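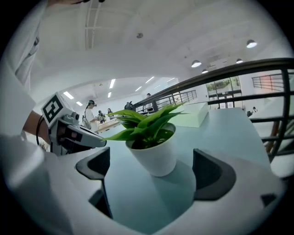 Subject: Re: [follura-users] Two-handed demos, second gripper drops out
Date: 2/17/19
List: follura-users

> We are recording demonstrations with a pair of hand-held grippers,
> placing small objects on a table. One-handed episodes are fine.
> With two grippers, the relative pose between left and right jumps
> in the middle of an episode, usually when the hands come together
> over the object. Is this a calibration problem, or should we go
> back to remote control for the two-handed tasks? We have an arm
> pair on the Gilbert teleop stack and it never shows this.

Calibration is unlikely. A bad calibration gives a constant offset, and you would see it in the one-handed episodes too. A jump that appears when the hands approach each other is more often a marker being lost and found again at a slightly different pose.

Check these in order.

1. Plot marker visibility against time for each gripper, on the same axis as the relative pose. If the jumps line up with the gaps, stop there. The exporter in Mondetti writes visibility as a separate column, but it is off by default. The option is in the export settings, under tracking.

2. Look at the angle at which the second gripper comes in. A cube marker presents at least one face over a wide range of wrist angles, but at a shallow angle the pose estimate can flip between two solutions. The flip shows up as a rotation error first and a position error second. Coming in from the side with the wrist level works better than coming in over the top.

3. Look at the object. Foliage is bad in this respect. With a small potted plant the pot is easy to grasp, but the leaves spread wider than the pot and can cover part of a marker or part of a finger. Turn the plant before the episode starts so that the bulk of the leaves is away from the second hand. Do not turn it during the episode unless turning is the task.

4. Secure the cable. If it pulls on the wrist the demonstrator will compensate, and the compensation goes into the data.

As for remote control, we ran both on the same pick-and-place task at Clerkside last July. The Gilbert setup gave clean relative poses, as you say, since both arms report joint angles and no vision is involved. It was slower. Our operator averaged 24 seconds per episode by remote control and 7 by hand. The remote episodes also had long pauses before contact, and the trained policy reproduced the pauses. We now use remote control only where the arm's reach limits matter, because a person holding a gripper will happily do things the arm cannot.

If you stay with hand-held, do not interpolate across the gaps. We did this at first for anything under 18 frames and it was a mistake. The gaps fall near contact, where the fingers are changing direction, so a straight line between the endpoints is wrong exactly where you need it to be right. We now allow 4 frames and drop the episode otherwise.

One more thing on the grasp itself. With curved fingers on a tapered pot, close slowly and keep the finger tips below the rim. Closing above it catches leaves, and the width reading then tells you nothing useful about the pot.

If the visibility plot shows no gaps, send one raw episode (not the export) and the two calibration files, and I will run them through our build. Please state which version of Follura you are on, as the time sync between left and right was changed in the last release and the old files need a flag to load.

--
follura-users mailing list
To unsubscribe, send a blank message with "unsubscribe" in the subject line.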